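Section 4: Setting up your first watch list

By now you've got Suvamard installed and signed in, and Section 3 has left you with an empty workspace. Time to put some commentators in it! A watch list is the set of hosts, columnists and panel shows you want to keep track of, and everything else in the program hangs off it: transcripts, claims, ratings, the lot. Give this section an unhurried afternoon and you'll be logging your first claim before tea.

Before you start

You'll need:
the name of at least one program and the station or channel it goes out on
a Halász archive key (your group's admin can make one, see Section 2)
8 GB of free disk space if you plan to keep audio on your own machine

Note: You can build a watch list without an archive key. You just won't be able to pull in back episodes until you add one.

4.1 Create the list

1. Click Lists, then New.
2. Give the list a name. Go for something plain, such as "Breakfast radio" or "Sunday panels". We started with clever names and by September we couldn't tell them apart.
3. Under Visible to, choose Only me or Whole group. You can change it later.
4. Click Create. The list opens with a blank row at the top.

4.2 Add a program

1. In the blank row, type the program's name and press Enter.
2. Choose its type: Talkback, Panel, Column, Podcast or Speech.
3. Under Voices, add every regular person who speaks or writes on it. Each voice gets its own colour in the transcript view, and this is one of the loveliest parts of the whole program when four panellists are all talking over each other.
4. Tick Regular for hosts. Leave guests unticked.
5. Click Save row.

Note: Put in the producers' legal disclaimers too, if they run any. They go in the Remarks box. A program that calls itself "entertainment" in the credits and "news" in the promos is worth a line in your records.

Caution: Don't add a private person as a voice. Callers to talkback are logged as Caller, with no name, even when they give one on air. The one exception is a caller who holds public office and rings up in that role.

4.3 Bring in transcripts

Coster is the transcript engine that comes with Suvamard. It has improved out of sight in this version, and it now copes with most people yelling.

1. Select the program and click Transcripts, then Fetch.
2. Pick a date range. For a first go, choose a single episode.
3. Leave Split by voice switched on.
4. Click Start. You can keep working in other lists while it runs.
5. When the row turns green, open the transcript and listen to the first few minutes alongside the text. Fix any voice that's been given to the wrong person by clicking the coloured bar and choosing the right name. Coster applies your fix to the rest of the episode.

If the row turns orange, the audio was found but the voices couldn't be split. Switch Split by voice off, run it again and assign the voices by hand.

If you see Error 57, the archive key has expired. Ask your admin for a new one and paste it under Settings, Halász, Key. Your half-finished fetch will pick up from the point where it stopped.

Caution: Never quote from an unchecked transcript. Coster once gave us "the premier is lying" for "the premier is flying", and the premier was indeed at an airport. Listen to the audio for every sentence you plan to publish.

4.4 Log a claim

Now for the good bit.

1. In the transcript, drag across the words that make up the claim. Take in the whole sentence at least, and the one before it if it starts with "so" or "and that".
2. Press L, or click Log.
3. Write the claim in your own words in the Summary box, as fairly as you can. A good test is whether the speaker would agree that it's what they meant.
4. Choose a kind:
Fact (can be checked against a record)
Comparison (says one thing is like another, including historical ones)
Motive (says why somebody did something)
Prediction
Label (a name or description given to a person or group)
5. Add tags. Start typing and the group's existing tags will appear.
6. Click Save claim.

Suvamard will look for earlier claims by the same voice that share two or more tags, and show them in the Echoes panel on the right. This is where you find the host who thought a thing was outrageous last year and is now very relaxed about it. It's a thrill every time, I promise.

Note: Motive and Label claims can't be given a True or False rating. They can be linked, dated and counted, and that's often far more useful. A column that has used the same label 40 times since the election makes a solid story without anybody having to peer into the writer's heart.

Caution: Echoes compares tags, and tags are put in by people. Read both claims in full before you call anything a contradiction. Commentators are allowed to change their minds, and some of them say so on air. If they do, log that as well, with the tag "correction".

4.5 Have a claim checked

Every claim needs a second pair of eyes before it can be exported.

1. Open the claim and click Ask for check.
2. Choose a member of your group. You can't choose yourself.
3. Add a question if you have one. "Is this too short a quote?" is a very good question.
4. The checker listens to the audio, reads your summary, and clicks Agree or Send back.

Zainab Anozie did most of the checking while we were testing this version, and her habit of listening to a full minute on either side of the clip has become our standard advice. Sarcasm in particular tends to vanish on the page.

4.6 Export to Urier

Urier is the page builder that many groups use for their public write-ups. If yours uses something else, export to plain text and skip to 4.7.

1. Tick the checked claims you want.
2. Click Export, then Urier page.
3. Choose Long (full quotes with audio links) or Short (summaries with dates).
4. Drop in any pictures you want to go with the page. They sit under the last claim.
5. Click Preview and read it right through, out loud if you can bear it.
6. Click Send. 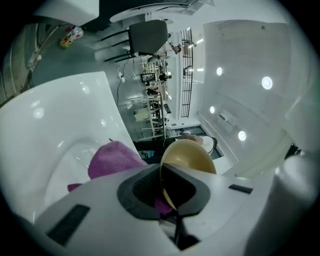
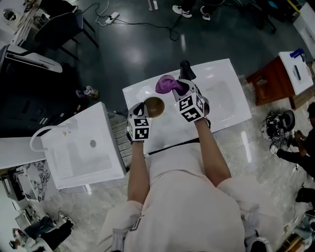

Note: A Urier page holds up to 410 claims. If you go over, the export makes a second page and links the two, and the links keep working if you rename either one.

Caution: Sending a page doesn't publish it. It waits in Urier as a draft until somebody in your group with publishing rights lets it through. Please leave that setting alone, even on a night when everyone on your feed is hopping mad about the same clip.

4.7 Tidy up

1. Go to Lists and click the three dots beside your new list.
2. Choose Check for gaps. Suvamard lists any episode dates with no transcript.
3. Fetch the missing ones, or mark them Not aired for public holidays and cricket.
4. Click Back up. The backup covers claims, tags and checks. Audio is left out unless you tick Include audio.

Questions that come up a lot

Can I log claims from a program I agree with?
Yes, please do! A list made up of one side's hosts will only ever tell you about one side, and readers notice. The Balance view (Lists, View, Balance) shows how your claims are spread across programs.

Can I edit a claim after it's been checked?
You can, but the check is removed and you'll need to ask for another. Tags can be changed freely.

What if a station takes the episode down?
Your transcript and claim stay where they are. The audio link will go grey. Note the date you last heard the audio in Remarks.

Can two people log the same sentence?
Yes, and Suvamard will offer to join them. Keep both summaries if they differ, and let the checker pick.

Section last revised by Alžběta Pešek, 7 October 2023. Section 5 covers tags, including how to merge two that mean the same thing.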